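September 14, 2023
By the Hullberg arm group
10 shares | 2 comments

4.2 Swapping the fingers

I went into this part pretty sure the stock fingers would lose. We ran the Rondemer gripper and the longer Stirnari one on the same belt task, 200 picks each, with the controller gains left alone. Soft toys were the items I worried about most – they squash, and the width reading drifts as they do (Figure 3).

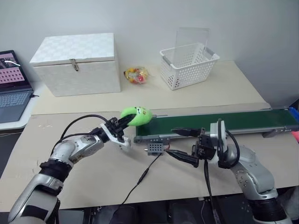 Figure 3. Belt task with a plush toy. The left gripper holds the toy above the end of the conveyor; the right gripper is open.

The Stirnari fingers did fine on plush once we dropped the closing speed, but they kept brushing the belt on low items. The Rondemer pair was slower to settle, by almost 300 milliseconds, and I still liked it better for handoffs. We haven't tried either one with the MacLeish controller yet, so the timing here only holds for our own loop.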